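Sarnari's open day in Brendport

Sarnari opens its workshop to the public once a year, in October, and this time I got a place on the morning tour. The firm works on arms and grippers for homes and small shops, and most of the early work is done in simulation before anything is tried on a bench. Visitors are put in a room with a row of screens and can stop at whichever they like. I wanted to know whether any of it could do a job I would pay to have done.

The first screen I stopped at was running a household set. Two different robots share the work, a plain gripper with two flat fingers and a jointed hand, and the difficult item that morning was a purple holder with a soft-looking, folded rim.

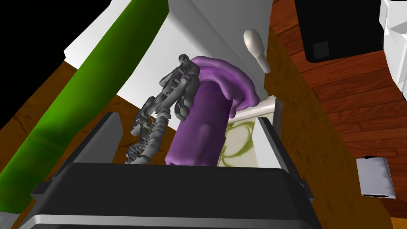 Reading time: 4 minutes

The hand was at the rim while the gripper's fingers stood open. Wendelin Wieser, who led our group, said that rims are a problem in general. A rigid cup is easy to model, but anything that folds or droops needs far more computing, and the result still may not match the real thing. The household set has 459 tasks in it at present. They range from putting a lid on a jar to sorting a drawer, and he was open about the fact that the drawer is going badly.

I asked how long a machine takes to clear a small table. He said over 30 minutes in the last bench trial, with a person standing by the stop button. I can do ours in about as long as the kettle takes, and I don't need watching.

Shop-floor work is further on. Sarnari has a trial with Horobets, a parts wholesaler, where an arm moves boxed stock from a trolley to a shelf. The boxes come in four sizes and always arrive the same way up, and that helps a great deal. When a box is crushed the arm stops and calls for somebody. Wieser thought that was the right behaviour – the older version carried on and pushed the rest of the shelf over.

Further down the row a screen had only a gripper on it, fingers open with nothing between them, over a brown, cracked-looking surface. 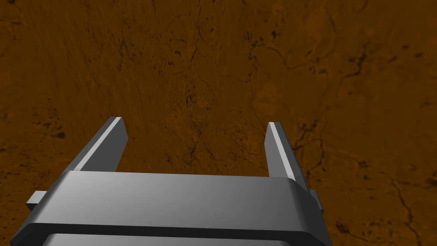
Suleiman Ezeani, on the same tour, thought we were all asking about the wrong jobs. He said he would happily fold his own towels for ever if a machine would do the night restocking, and that at the Duvness shop they can't find people for it at any wage they can afford.

Wieser agreed that restocking would come first. He wouldn't give a year for the home. The price they are aiming at for a shop arm is £3,000, without fitting, and there is no price for a household one.

Tea was in the yard afterwards, poured by hand. Parking at the Brendport site is tight, so use the station if you go next year. The morning tour is the better one, as the engineers are still at their desks.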